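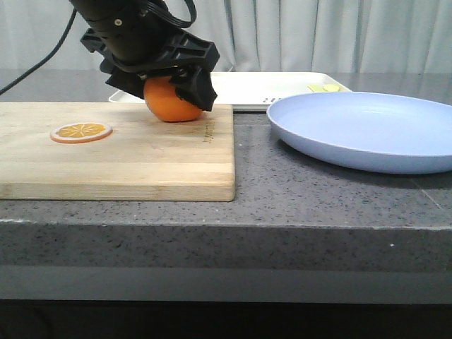

The oranges of Lorkano

In winter the road to Lorkano smells of oranges before you can see one tree. I came to this valley eleven years ago for a summer job and I stayed, so I am maybe not neutral. But I believe there is no better place to learn what an orange can be.

The village has 66 family groves, most of them very small. The trees stand on old terraces, up to 300 metres above the river, and no truck can go there. Everything is carried down by hand in the cool hours of the morning. The local kind, called Wandon, has a thick skin and many seeds, and the supermarkets do not want it. For the kitchen it is wonderful – sour at first, then sweet, with something bitter that stays on the tongue.

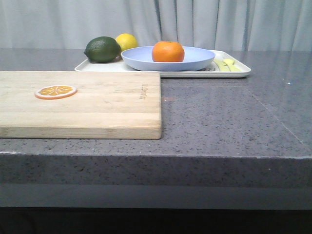 People in Lorkano eat it with salt, olive oil and thin rings of onion. In the neighbouring town of Zasico they find this strange and prefer to boil the fruit whole for marmalade. Both sides have explained to me, with much patience, why the other is wrong.

Prices are the difficult part. Last season a family could sell 500 kilos and still hardly pay for the water. Some of the young people have started to send boxes directly to customers in the north, and the first orders were gone in two days. In July they will repair the upper water channel, and after that three terraces which were given up long ago will be planted again. The new trees need about five years before the first real harvest.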